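Srisuk 项目 进展报告(开放日部分)
致:Storaditz 资助方 项目联络人
报告人:Thaís Barbosa
日期:2020年7月29日

先说结论,开放日办完了,到场215人,预算没超。双臂整理桌面的演示跑了全天,中间停过两次,都恢复了。下面按你们上次要的顺序写,时间紧,写得糙,细节后面再补附件。

一、开放日概况

地点:Testislow 的一楼大厅。原计划放二楼实验室,门太窄,人流走不开,提前一周换的。换场地多出来的钱只有搬运费,从差旅那一栏里挪的,挪之前发过邮件,你们回了同意。

来的人比报名的多。报名系统中午关掉了,后面来的在门口手写登记,字迹有些认不出来,名单里有几行空着。构成上,附近中学的学生和老师占大头,其次是家长,再就是同行,Stekberg 那边来了一车人,问得最细,也待得最久。

场次安排:上午四场,下午五场,每场30分钟。实际上午第二场拖长了,后面一场接一场往后推,午饭基本没吃成。下次要在中间留空档,这条我已经写进检查表了。

讲解分两组。Chalerm Inthanon 带技术组,讲夹爪、相机、遥操作和数据怎么录。我带公众组,讲为什么要让机器人学收拾桌子。公众组那边孩子多,提问环节控制不住时间,后来改成先看后问,好一点。

二、现场演示

演示内容和中期报告里写的一致:两条机械臂,一张桌子,一堆家里常见的东西。任务分三段,叠布,把杯子归位,收托盘。每场只挑其中一段做完整的,另外两段只演开头,不然30分钟讲不完。

遥操作和自主运行都演了。上午全部遥操作,操作员坐在侧面,观众能同时看到人手和夹爪。下午后三场切到自主。切换前跟观众说清楚了哪一段是人在控,哪一段是模型在控,这是你们上次提的要求,照做了,主持词里有固定的两句。

观众最喜欢的环节是自己上手。每场抽两位,戴上手套坐到操作位,试着夹一块布。大部分人第一下夹空。有个初中生第三次就夹起来了,全场鼓掌,Chalerm 说比他当年学得快。这个环节排队太长,门口堵过一阵,后来发号。 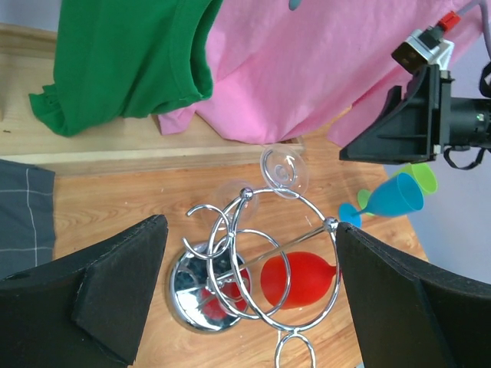 杯架这一段要单独说,因为明年的经费申请里有它。叠布我们做了两年,基本稳,杯架是今年春天才加的,难度明显高一档。金属丝反光,腕部相机看到的亮斑会跟着视角变,深度在细杆附近经常是空的。桌上东西又是混着放的,红色高脚杯横在杯架后面,隔着金属圈才看得到,右边蓝的和黄绿的两只挨在一起,再往上还压着两块布和木托盘,模型要先分清哪一根是架子、哪一条是杯子的边,再谈怎么下爪。那两件透明的圆形玻璃更麻烦,靠左的一件轮廓几乎融进木纹里,检测基本指望不上,目前只能靠操作员示范。彩色塑料杯相对好办,颜色够鲜,分割出来边界干净。我们的建议是先把彩色杯做扎实,透明件放到下一阶段,不要两个一起推。

杯架演示当天只放在技术组,公众组没排。原因是失败率还不好看,现场又解释不清。技术组里反而讨论最热烈,Stekberg 的人当场问能不能共用任务定义,意思是他们也想按同一套步骤录,最后数据放一起比。我没答应,说要先问资助方。请你们给个意见,最好十月之前。

三、停机和问题

第一次停,上午第三场,右臂急停被碰了。观众站得太近,背包蹭到的。隔离带往外挪了一步,之后没再发生。

第二次停,下午第二场,相机掉线。线缆接头松了,重插后恢复,观众等的时间不长,但讲解员没话讲,场面有点冷。现在每场开始前多一个动作,手按一遍接头,写在操作员的纸条上,贴在显示器边上。

没有人受伤。没有设备损坏。手套用坏一副,魔术贴掉了,已经缝好。

另外有个不算故障的事。大厅下午有斜阳,从玻璃门进来,金属件反光比实验室里重得多,杯架那段后来把遮光帘放下来才继续。实验室里灯光是固定的,平时完全没遇到过这个情况。这对数据采集有启发:后面录的时候要有意换光照,不能只在一种灯下面录。已经和 Chalerm 商量,下一批先试三种灯光,具体排法他在写。

四、数据进度

开放日前累计完成300条杯架类示范,达到本期目标。全部是同一位操作员录的,手法偏单一,这个我们清楚。八月起加第二位操作员,培训已经开始,头几天只练不录。

开放日当天的观众试操作不进数据集。没有签数据同意书,未成年人又多,录像也只留了我们自己的机位,观众脸会打码之后再用于宣传。原始文件存在内部服务器上,不外传。

标注这边慢。透明件的边缘两个标注员画得不一样,返工了一轮,规则改成只标看得清楚的那一段,看不清的打一个不确定的标签。改完之后速度上来了,但前面标的那批要不要全部重来,还没定。我倾向于只抽查,Chalerm 倾向全部重做,下周内部会上定下来再告诉你们。

五、观众反馈

出口放了纸质问卷,收回来的不算多,孩子们拿去折飞机了不少。看下来意见集中在几处:

希望能看到更多自主运行,遥操作看久了像在看人玩游戏。
声音听不清,大厅回音重,后排基本靠猜。
想知道什么时候能买到。这个我们统一回答,研究项目,不卖。
有老师问能不能去学校做一次。设备搬一次太费劲,整套去不现实,但可以考虑只带单臂加一台显示器,成本另算。

还有一位家长写了整整一页,主要是担心孩子以后不收拾自己房间。已回信。

六、经费

开放日这一项执行完毕,略有结余,结余部分申请转到耗材,主要买布料和杯子。布洗多了会变软,叠起来手感和新的不一样,需要定期换一批。杯子是真的会摔,玻璃的尤其。

搬运费票据已齐。印刷费的发票抬头开错了,在退换,预计下个月补上。讲解员的劳务已经发放,签收单扫描件在附件里,原件在我这边。

七、接下来

八月:第二位操作员上岗,新灯光条件下重录一部分杯架示范。
九月:杯架彩色杯部分做一次完整评测,按中期报告里定好的指标走,不临时改。
十月:给 Stekberg 的答复,以及明年申请的草稿。

需要你们这边确认的几件事,请直接在邮件里回就行,不用开会:任务定义能不能和 Stekberg 共享;结余转耗材是否同意;透明件推到下一阶段是否可以接受。第三条对我们影响最大,排期要跟着动,烦请优先回复。

附件:登记名单(部份字迹待核)、场次表、问卷扫描件、劳务签收单。主持词的终稿还在改,改好了单独发。

Thaís Barbosa
Srisuk 项目组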